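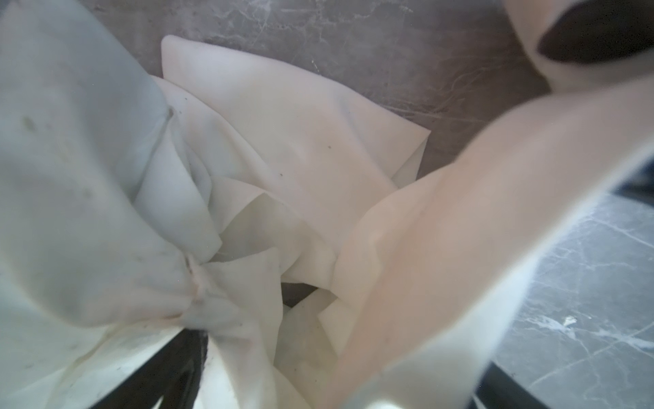

Laundry room and linen storage, walk-through checklist with comments

Gudonville guest house, both floors
4 min read

Done 22 August 2021 by Sudheer Pinto. Comments typed up same evening, sorry for the shorthand. OK = fine, FIX = needs doing, ASK = somebody tell me.

1. Entry and floor
Door closes by itself: OK
Door latch catches: FIX. Needs a shove from the hip. Same note as February.
Floor clear to the back wall: FIX. Two bags of towels in the walkway, moved them myself.
Mat flat, no curled corners: OK
Floor drain runs: OK, poured a bucket down, went fine. Smells a bit. Pour one every week.

2. Washers
Hoses, no bulges or cracks: OK on left machine. Right machine has a soft spot near the tap end, FIX this week please, not next month
Shutoff valves turn by hand: left OK, right very stiff
Machines level: right one walks on spin. Feet need adjusting
Door seals clean: OK, wiped one hair tie out of the fold
Load chart on wall: missing again. Prakash has the file, print a new one.

3. Dryers
Lint screen cleaned: OK both
Lint behind the machine: FIX. Bad. Pulled the Kesus out and got a full dustpan. This is the fire one people, do it monthly
Vent duct, no kinks: OK after I pushed the machine back, check again after anyone moves it
Outside flap opens: OK. Wasp nest started under the hood, knocked down.
Nothing stored on top: FIX, pillows on top. Pillows!
Cool-down not skipped on towel loads: ASK. Found a pile folded and still warm at 4.

4. Electrical
Outlets by sink trip on test: one OK, one didn't trip. Taped over, do not use. Electrician called
Cords off the floor: OK
Panel door clear: OK, first time this year
Lights: one tube out over the folding table
Iron unplugged when not in use: OK. Cord has a nick near the plug, took it out of service, it's in my office with a tag on

5. Chemicals
Bleach away from the descaler: FIX. Same shelf, side by side. Moved bleach to low cabinet, keep it there
Labels readable: Kurup softener label washed off, relabeled in marker
Sheets in the binder: missing for the Juvix stain remover. Asked the supplier
Gloves and goggles: gloves OK, goggles scratched up, order 2
Eyewash bottle in date: OK

6. Linen storage
Heavy stuff below shoulder height: FIX. Blankets on top shelf, no step stool in the room. Swap with pillow cases
Shelves bolted to wall: OK downstairs. Upstairs left unit has one screw loose, tightened, wants a longer one
Gap under ceiling and sprinkler heads: downstairs OK, upstairs stacked too high, took a row off
Stock on hand: 104 flat sheets, 50 bath towels fit for guests. 29 towels pulled for rags, frayed hems mostly
Damp or musty: back corner upstairs a little. Leave door open in the daytime

7. Fire
Extinguisher gauge in green: OK
Extinguisher reachable: OK, was behind the cart, now on its hook
Smoke alarm test: OK, loud
Exit sign lit: OK

8. Carts
Wheels roll, brakes hold: cart 1 OK. Cart 2 brake doesnt hold on the ramp, flat floor only till its fixed
Load limit sticker says 300 lb: OK, still stuck on

Comments from Prakash Alva
Hose and outlet approved, go ahead. Washer feet I can do myself. On the towels, agree on teh warm ones, will talk to evening shift. Step stool, get one with a handle. Latch I keep forgetting, remind me.

Recheck items 2, 3 and 4 before the next big checkout weekend.

Related
Kitchen hood and grease checklist
Stairwell and handrail walk-through
How we fold fitted sheets
Pool gate log

Questions: front office, Gudonville guest house | Copyright 2021 | Back to top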